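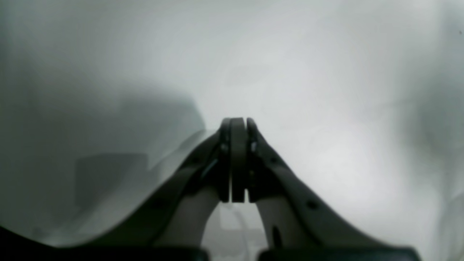 Tempo de leitura: 2 min

A oficina partilhada Clastia abre as portas na quinta-feira, às 9 horas, para mostrar o Zestel, um braço robótico de bancada construído pelos próprios sócios. A garra tem dois dedos que fecham em arco e foi montada ao longo de 4 meses, em sessões ao fim do dia.

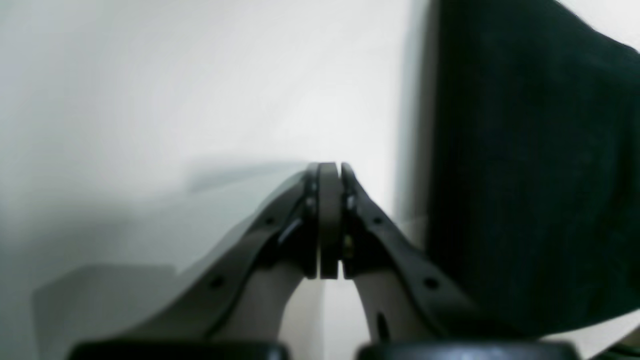
TAVARES, setembro – O projeto começou em casa de Arlindo Honorato e passou depois para a oficina, onde há espaço para deixar os cabos e a alimentação montados de uma sessão para a outra. O custo das peças ficou em 300 euros, dos quais 200 foram para motores.

«Os dedos foram a parte mais demorada. Refizemos os furos e voltámos a alinhar as pontas várias vezes», afirma Fernanda Correia, responsável pela montagem mecânica.
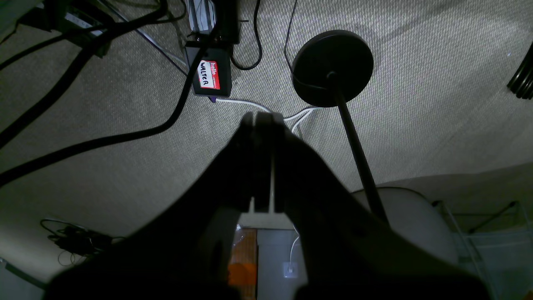 O comando do braço – a que o grupo chama Ruston – continua em desenvolvimento. A próxima etapa é arrumar a cablagem e escrever as instruções de montagem, que serão entregues em papel a quem as pedir na oficina.

A entrada é livre. As inscrições para as sessões de montagem fazem-se no local.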